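Search this site Go Clear
Filed under: Household > Moths, damp and storage > Set-up guides
Wed 3 July
Posted by the Hikholm site editor

Section 4: Setting up the under-bed store for winter clothes

Read this before you buy anything. Most of what is sold for putting clothes away does very little, and a fair bit of it makes things worse. The steps below assume you have the Sturkis under-bed box, the low one with the zip lid, because that is what most people who write to us have ended up with. The Traltow version is the same shape with a stiffer base and costs more. I have had both under the same bed and I can't tell you what the extra money does.

You will need: the box, a vacuum cleaner with a crevice tool, a damp cloth, a dry cloth, plain tissue paper if you must, and a free afternoon. You do not need lavender bags. Lavender smells nice. The moths in my house have never seemed bothered by it.

4.1 Before you start

1. Measure the gap under the bed at the lowest point, usually the middle rail. The leaflet gives the height of the box empty. Full, the lid bulges. Allow more than the leaflet says.

2. Pull the bed out and vacuum the floor underneath, right up to the skirting board. Go along the gap between carpet and wall with the crevice tool. Moth larvae live on fluff and hair in exactly that sort of place, and a clean jumper put down on top of them is lunch.

3. Feel the wall behind the bed with the flat of your hand. If it is cold and clammy, stop. A box against a damp outside wall will go musty whatever you put in it.

CAUTION: Empty the vacuum cleaner outdoors when you have finished, into a bag you can tie shut.

4. Leave the box open in another room overnight. New ones smell strongly of the factory, and the "breathable" panel in the lid does not let out as much of it as you would hope.

4.2 Deciding what goes in

The advice in magazines is to store everything you haven't worn for a season. I don't hold with it. Half of a British summer is jumper weather, and you will be on your knees dragging the box out again within the week.

5. Keep back two warm things each. Put them somewhere you can reach.

6. Everything else must be washed before it goes in, including the things that look clean. Skin oil and old food are what draw moths to wool, and sweat marks you can't see now will be yellow by January.

7. Dry everything fully. "Nearly dry" is the cause of most of the complaints we get about mildew, and the box gets the blame for it. Thick cuffs, waistbands and pocket linings are the last to dry, so test those and ignore the rest.

NOTE: The Ismail drying sachets that come free with some boxes are small. I put two in a box with one slightly damp sweatshirt as a test. The sweatshirt came out smelling like a pond.

4.3 Sorting on the bed

Do the sorting on the bed with the covers pulled flat. The floor is where the fluff is, and a table is never big enough.

8. Lay each piece out singly and take it by the hem to look at the underside. Check along the seams and under the arms for holes, grit or small pale tubes. Long-sleeved shirts and thin jerseys often get missed because people assume moths only want thick knitwear.

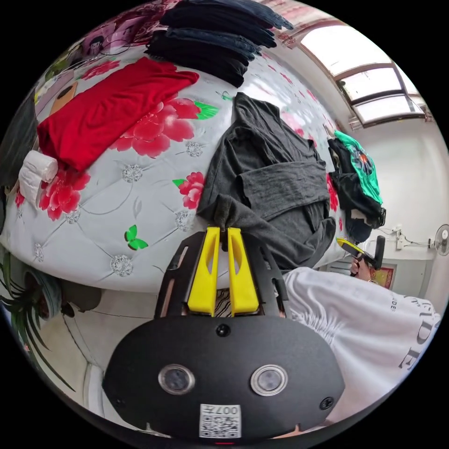
9. Anything with fresh holes goes in a sealed bag in the freezer and stays there for two weeks. Some guides say three days. That may do in a very cold freezer, but I wouldn't stake a good coat on it, and most of us have no idea how cold our freezers run.

10. Make three heaps: heavy wool, other warm things, and cotton. Do not make a heap for "maybe". It will still be on the bed at midnight.

4.4 Folding and packing

There is a school of folding that wants every garment stood on end like a file in a drawer. In a drawer it works quite well. In a flat box with a soft lid the whole lot leans over the first time you push it under the bed, and you get creases on the slant that take a steam iron to shift.

11. Fold long-sleeved tops like this: face down, sleeves straight across the back, sides in, then once up from the hem. Once is enough. Each extra fold is another crease.

12. Put the heaviest wool at the bottom, flat, with the fold facing the handle end. Swap the direction of each layer so that the pile stays level.

13. Put cotton on top. It weighs little, and it is what you are most likely to want back first.

14. Stop when the clothes are level with the side seam. The label on the larger Sturkis says it holds up to 50 items. Of what, it doesn't say. Handkerchiefs, I should think.

CAUTION: Do not use vacuum bags inside the box for wool or down. They save space, I'll give them that, but wool kept squashed for months comes out flat and stays flat for a good while, and down may never get its loft back. They are fine for spare pillowcases.

15. Close the zip slowly with one hand pressing the lid down in front of it. If it sticks, take something out. The zip is the weak part of both makes. The Traltow one has a bigger tab - you can pull harder on it, so you can break it faster.

4.5 Labels and traps

16. Write what is in the box on a piece of card and slide it into the window on the short end. Be dull about it. "Wool jumpers, grey and navy" is useful in January and "cosy things" isn't.

17. If you use a sticky moth trap, put it in the room and not in the box. It only catches males, which do not eat clothes. It tells you whether you have moths. It will not get rid of them, whatever the packet hints at.

18. Cedar blocks: use them if you like the smell. They fade, and the sandpaper supplied for freshening them up wears out before the block does. I have stopped bothering.

4.6 Checking

19. Pull the box out once a month and open it. Lift the top layer and sniff. It takes a minute, and it is the one thing on this page I would call proven, at least in my own house.

20. If you find mustiness, take everything out, air it by an open window and wipe the box with a barely damp cloth, then a dry one. Do not spray scent into it.

21. If you find larvae, go back to step 2 and do the whole thing again, including the floor. Sorry.

NOTE: Readers ask whether the Hikholm liner is worth adding. It is a cotton bag with a drawstring. An old duvet cover does the same job, and you have probably got one.

For wheels, broken handles and beds with drawers already fitted, see Section 5.

Tags: winter clothes, moths, under-bed boxes, folding, damp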